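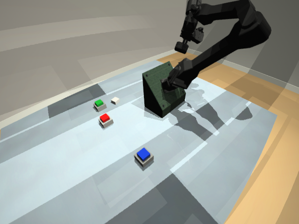
Londano College, Department of Computing and Robotics

Button-pressing arm gets its first 200 lessons

22 April 2023

Our robot learning group has finished the first full set of examples for its button-pressing project, and the mood in the lab is very good indeed! The set holds 200 complete runs, every one of them steered by a person through a simulated workspace with a black arm, a pale tabletop and three buttons in red, green and blue.

The project is called Keane, and it asks a simple-sounding question. Can a learning system pick up a task like "press the blue button" just by being given plenty of goes at it by people who already know how? To find out, you need the goes first, and that has been the job since March.

Aatos Mustonen, who leads the collecting, wrote most of the software that records each run. It stores the position of every joint, the opening of the gripper and the views from the simulated cameras, all lined up in time so that the learning system can match what it sees to what the arm did next.

"I thought people would find it dull," he said. "Then they started asking for another turn. You get a feel for the arm after a while, and you begin to care about doing a nice clean press."

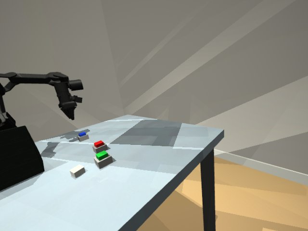 The layout changes from one run to the next. Buttons are moved about the table and turned a little, and a small white block is put down among them as something the arm should learn to leave alone. If everything stayed in the same place, the system could simply memorise one path and repeat it, and we'd be none the wiser about whether it had understood anything.

A team of 10 students did the steering, with a hand controller from the teaching lab. Each of them had a short practice period before their runs were kept, and then worked from a list that gave the colour to press. Runs in which the arm knocked the wrong thing or wandered off were marked and put to one side. They haven't been thrown away, as the group would like to try them later as examples of what to avoid.

One nice surprise has been how different people's styles are. Some students come in high and drop straight down on the button, while others creep in low from the side and make tiny corrections all the way. The group has decided to keep both, and it will be fascinating to see which habits the system takes on (bets have been placed, for biscuits only). 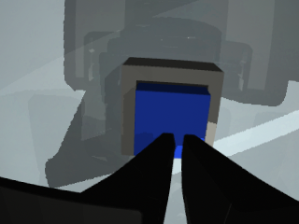
The gripper fingers over the blue button in the Keane workspace.

Training has now begun on 140 of the runs, with the rest held back for checking. The first version will be tested on single presses. If that goes well, the next set will ask for two colours in order, such as green and then red, and the recording software is already being changed to cope with longer runs.

The group will show the work at the Hilville open afternoon, where visitors can have a go at steering the arm themselves. Students who would like to help with the second set can leave their name at the robotics lab. You don't need any experience with robots, and training is given on the day.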